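Filed under: Help > Lost Property

Lost and Found at Drivstead Station: Common Questions

I left something on a Flenent bus. Where does it go?
Drivers hand items in at the end of their shift. They reach the counter at Drivstead the next working day. Anything left on route 34 goes to Jiddale first and takes a day longer.

How long do you keep things?
Eight weeks. Food is thrown out the same evening. Bank cards are cut up and the bank is told.

Can I call to ask if you have my item?
Yes, but please fill in the online form first. Give the route, the time and where you were sitting. The counter is on extension 824, weekdays only. 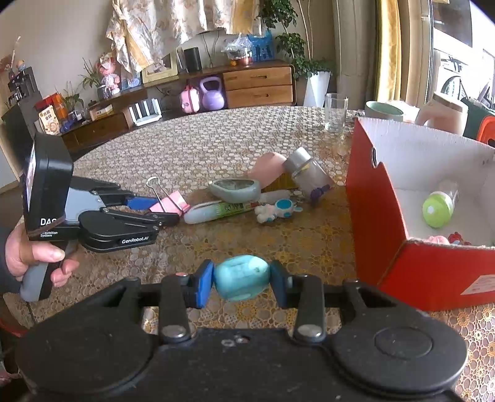

Flenent Passenger Services, Lost Property Team

What do I need to bring?
Photo ID and your form number. For phones, you will be asked to unlock the phone at the counter. For keys, describe the key ring or tag before we bring them out.

Is there a charge?
Small items are free. Bikes, strollers and suitcases cost $5. Cash over $200 is held in the safe at the Kumarasinghe Street office and has to be collected there.

Can someone else pick it up for me?
Yes, with a signed note from you and a copy of your ID.

Can you mail it?
Within the state only, up to 2000 grams. You pay the postage. We do not mail glasses, medicine or anything breakable.

What happens to unclaimed items?
Clothes and umbrellas go to a thrift store. The rest is sold at the yearly sale in December. Phones and laptops are wiped before the sale.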